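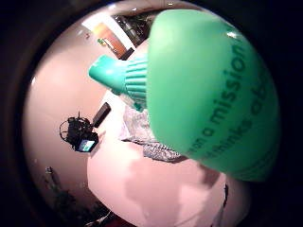
Marama Dunstan had until 4 to clear the table. The woman from the rental agency was coming then with her clipboard, and the agency wanted what it called clear surfaces.

She started with the green bottle, which was the easiest thing to pick up. Declan had bought it the summer he decided to take up distance running. It was mint green and fat in the middle, with a ribbed neck that was supposed to bend, and it had a slogan on it that he used to read aloud in a sports announcer's voice. He ran for most of June. After that the bottle lived in the apartment and held water for the plants.

She turned it over in her hands. It was his, strictly speaking. Most of what was left was his, strictly speaking, but he had been in Ruddock since spring and had stopped asking about it.

Her phone rang. It was Warrick Ellery from downstairs, who had a van and had offered to lend it.

"Do you need the van or don't you?" he said.

"I don't know yet. It depends what I keep."

"What have you got?"

She looked around. "A bottle. A blanket. Some cables."

"You don't need a van for that," Warrick said.

"There's the table."

"Is the table yours?"

She had to think about it. They had bought it together from a man named Murray Waaka, who lived out past the Ustero road and sold furniture from his garage. He had asked 3,000 for it and they had laughed, and then he had asked 2,000, and Declan had paid because he was embarrassed about laughing. She had paid for the delivery. Neither of them had ever worked out what that made it.

"Half," she said.

"Then you need half a van," Warrick said. "Call me when you know."

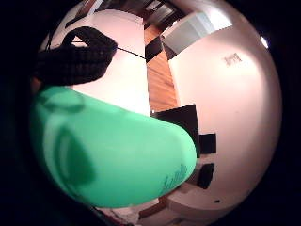 She put the phone in her back pocket and carried on. There was a box for things going with her and a box for things going to Ruddock, and a bag for the trash. The trash bag was filling fastest. The cables were slow work. She had never known what half of them did, and Declan had been the kind of person who kept a cable after the machine it belonged to was gone. She coiled one, tied it with its own end, and put it in the Ruddock box. Then she took it out and put it in the trash. Then she put it back in the Ruddock box. If he wanted to throw away a cable, he could do it himself.

The bottle was harder. She thought about the plants at the new place. It had one window and she didn't know which way it faced. She had seen it only once, in the evening, with the previous tenant's coats still on the hooks, and had said yes on the stairs going down.

She tried calling Declan. It rang five times and went to the message. He still said both their names on it.

"It's me," she said. "I'm doing the table. I have your green bottle here, the running one. I'm going to keep it unless you say otherwise. You have until 4."

She hung up and felt she had been too sharp about it. She thought of calling again to say so, and didn't.

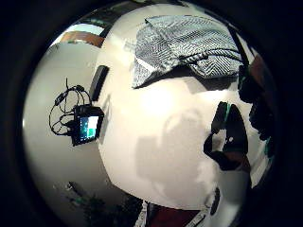

Part Two: The Blanket

The blanket had belonged to his grandfather, Wiremu Fairweather, and there was no question about that one. It was herringbone, gray and white, and it had come to them in a parcel with 3 lines on a card. Keep it folded. Don't wash it hot. Come and see me. They had kept it folded.

She got hold of two corners and shook it out. It was bigger than she remembered. She folded it again in half, and in half once more, and pressed it down with her forearm until the edges were close to even.

The phone rang while she was doing this.

"Keep the bottle," Declan said. He sounded as if he was walking somewhere. "Is that what you called about?"

"Yes. And I have the blanket."

"I thought I had the blanket."

"No. I'm leaning on it."

He didn't say anything for a while. She could hear traffic, and a truck backing up.

"I'll come and get it," he said. "Don't mail it. They'd lose it."

"When?"

"I could get the bus this afternoon. I'd be there by six."

"I have to be out of here by six."

"Then where will you be?"

She gave him the new address and he asked her to spell the street. She could tell he was writing it on his hand. When he had it, he read it back to her with the number wrong, and she corrected him.

"Bring something to carry it in," she said. "It's heavier than you think."

She called Warrick next and told him yes, the van, for the table too. Then she set the blanket on top of her own box, where it wouldn't get crushed, and went to look for the tape.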